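【讨论】地下室蟑螂诱饵站更换周期，胶饵还是颗粒饵？

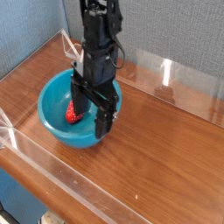
第 4 页 / 共 17 页

版块：家居维护 > 有害生物防治

沟边老吴 发表于 2019年5月9日 星期四

接着前面几页的讨论。前三页基本把品种鉴定谈完了，楼主家的是德国小蠊和美洲大蠊混合，厨房以前者为主，地下室排水沟以后者为主。这一页建议只谈诱饵站的布点和更换周期，品种问题不要再绕回去。

我的情况：一层加地下室，地下室有一条明沟通向集水坑，集水坑盖板不密封。三月份开始布站，目前用的是 Plirnent 的六角诱饵盒，内装胶饵。厨房每两周检查一次，地下室每周检查一次。厨房侧的粘板捕获数下降很明显，地下室基本没有变化。

问题有两个：
一、胶饵在高湿环境下表面结膜发霉，大约多久应当视为失效？
二、地下室是否应当改用颗粒饵？

白蚁不吃墙 回复：

结膜和发霉是两回事，要分开判断。结膜是表层失水，内部仍然是软的，用牙签挑开还能用。发霉是基质被真菌占了，适口性下降，有效成分不一定分解，但虫子不来吃就等于没有。地下室那种湿度，你遇到的应该是后者。

我的做法是不看天数，看饵点。饵点上有明显取食缺口的，补；没有缺口且表面有绒毛状菌丝的，整盒换掉，盒体用热水刷净晾干，不要用洗洁精，残留香精会影响取食。

沟边老吴 回复：

引用 白蚁不吃墙：“不要用洗洁精”

这一条有依据吗？我看到的说法是德国小蠊对柠檬类香精有回避，美洲大蠊不明确。我一直用无香的那种。

白蚁不吃墙 回复：

没有严格对照，是自己的经验。无香的应该问题不大，冲干净即可。

Pongsiri_鼠迹 回复：

我不同意楼上“不看天数”的说法。家用场景可以凭观察，但绝大多数人的观察频率是保证不了的，最后变成半年不看。定一个死周期更稳妥。地下室高湿区我定的是17天，厨房干燥区一个月。17天不是什么标准，是我自己那条管廊里记录下来的，再往后取食就开始掉。

另外，美洲大蠊个体大，单次取食量也大，胶饵点得太小，几只成虫就吃空了。很多人说“没效果”，其实是饵量不够。德国小蠊适合小点多点，美洲大蠊适合大点少点，位置靠近沟和管道穿墙处。两种虫用同一种布法，必然有一种控制不住。

白蚁不吃墙 回复：

死周期的问题在于浪费。楼主地下室如果布了十几个站，每17天全换，成本不低，而且换下来的多数根本没动过。没动过说明位置错了，应当挪站，不应当换饵。

Pongsiri_鼠迹 回复：

挪站和换饵不冲突。没动过的发霉饵留在原地有什么意义？挪过去一样是发霉的。

白蚁不吃墙 回复：

我说的是没动过、也没发霉的。你再看一遍我上面写的。

Pongsiri_鼠迹 回复：

看到了，那这一点没有分歧。周期问题保留意见。

三号集水坑 回复：

插一句颗粒饵。颗粒饵在干燥地面比胶饵耐放，在楼主那种地下室反而更差，吸潮之后结块，结块之后发霉比胶饵还快。如果一定要用，必须装在抬高的盒子里，盒底离地至少一块瓷砖的厚度，并且不能放在沟沿上。

防潮型蜡块是另一个选择，但多数蜡块是给鼠用的，有效成分不同，不要混用。去年有人在本版发帖说拿鼠用蜡块放下水道杀蟑螂，那是误用，请不要模仿。

沟边老吴 回复：

明白，颗粒饵排除。那集水坑这一侧有什么建议？盖板是铸铁的，四周有缝，夜间能看到成虫从缝里爬出来。

三号集水坑 回复：

先封，后饵。盖板四周的缝用可拆卸的密封条，不要打死胶，将来水泵检修要开盖。排气如果是直通室内的，加一层细目不锈钢网。封完之后观察一周粘板，数字还下不来再加饵。

没有封堵的情况下布多少站都是在喂外面的虫。美洲大蠊的主要种群在市政管网里，不在你家。

检疫科退休 回复：

同意楼上。补充几点：

1. 地漏检查水封。长期不用的地漏水封会蒸发，地下室尤其常见。倒水之后加一点食用油可以延缓蒸发。

2. 洗衣机排水管插入地漏的位置一般有环形间隙，要用橡胶密封圈，不要塞抹布。抹布受潮本身就是藏匿点。

3. 管道穿墙处的填缝，发泡胶单独用不够，老化以后会出现空隙，也挡不住鼠。先塞铜丝网，再打胶。

4. 诱饵站附近不要喷任何气雾剂。拟除虫菊酯类有驱避性，喷过的表面虫子会绕开，饵站等于作废。

Pongsiri_鼠迹 回复：

第4点要加粗。来问“饵为什么没用”的，一半以上是一边放饵一边喷药。

阿敏不怕虫 回复：

请教一下，我家已经喷过了，整个厨房踢脚线都喷了一遍，是不是要等失效之后才能放饵？等多久？

检疫科退休 回复：

看剂型。普通气雾剂在室内光滑表面残留几周不等，微胶囊剂型更久。不必干等，用温的中性皂液把准备布站的位置擦两遍，清水再擦一遍，干透后布饵。踢脚线全擦不现实，只处理站点及其周围一尺。橱柜内部、铰链背后这些没喷到的地方可以直接点胶饵。

阿敏不怕虫 回复：

收到，谢谢。微胶囊的是不是瓶子上会写？

检疫科退休 回复：

会写，剂型一栏，“微囊悬浮剂”，代号 CS。

Chaminda Chowdhury 回复：

我负责 Nureo 仓库的虫控记录，说一下监测方法，供楼主参考。粘板不要只记总数，要分若虫和成虫。若虫比例高，说明孳生地在附近；全部是成虫，多半是从外部迁入。楼主地下室如果粘到的都是大个体成虫，那就印证了三号集水坑的判断，重点在封堵。

粘板位置固定，编号，每次同一时间收。换了位置的粘板，前后数据不能相互比较。我们用的是 Plelteleo 的折叠式粘板，受潮后胶面会发白，发白的那块数据作废，不要计入。

沟边老吴 回复：

回去翻了一下没扔掉的旧粘板。地下室的全是成虫，没有看到若虫。厨房的大部分是若虫。

Chaminda Chowdhury 回复：

那就是两个独立的问题。厨房是室内繁殖，用饵；地下室是迁入，用封堵。分开做，分开记。

白蚁不吃墙 回复：

厨房那边顺便说一下抗性。如果同一种有效成分连续用超过一个季度，取食正常而数量不再下降，就要考虑轮换。轮换看有效成分，不要看品牌，不同品牌可能是同一种成分。氟虫腈、茚虫威、吡虫啉、氟蚁腙，包装上都有标注，换的时候跨类别换。

还有一种是糖厌恶，德国小蠊的部分种群对葡萄糖回避，表现是根本不吃。这时候换有效成分没有用，要换基质。

Pongsiri_鼠迹 回复：

家用环境遇到真正抗性的没有那么多，先排除饵量和喷药干扰，再谈抗性。

白蚁不吃墙 回复：

我没说要先谈抗性，我说的是“取食正常而数量不再下降”的情况。

版主_木楔 回复：

两位到此为止，观点都已经写清楚。提醒一下，有婴幼儿和宠物的家庭，胶饵一律点在盒内或缝隙内，不要裸点在台面和地面。餐具、砧板附近不布站。误食请带包装就医，不要在本帖求助。

另有坛友私信问集水坑密封条的规格，请直接发在楼里，方便后来的人检索。

三号集水坑 回复：

规格要看缝宽。量四个边的最宽处，选压缩前比最宽处大一半的三元乙丙发泡条，D 型截面，背胶面贴在框上，不要贴在盖板上。铸铁框贴之前用钢丝刷除锈，酒精擦一遍，否则粘不住。海绵条不行，吸水。

沟边老吴 回复：

量过了，最宽处 6 毫米，三个边差不多，靠墙一侧窄一些。

三号集水坑 回复：

那就买 9 毫米的。靠墙那侧盖板如果压不下去，换薄一号。

沟边老吴 回复：

已下单。暂定方案如下，有问题请指出：

厨房：维持胶饵，小点多点，铰链背后和冰箱压缩机一侧各加一处，两周检查，发霉即换。
地下室：先封盖板和洗衣机排水口，地漏补水，现有诱饵盒全部撤出清洗，粘板原位保留，一周后看数字。
记录：粘板编号，成虫若虫分开记。

Pongsiri_鼠迹 回复：

地下室的饵我建议留两个，放在穿墙管旁边。封完之后已经在屋里的那些总要处理。

白蚁不吃墙 回复：

这条我同意。

沟边老吴 回复：

好，留两个，其余撤。封完一周后我在本帖更新数据。

本主题浏览 626 次
上一页 | 下一页 | 返回列表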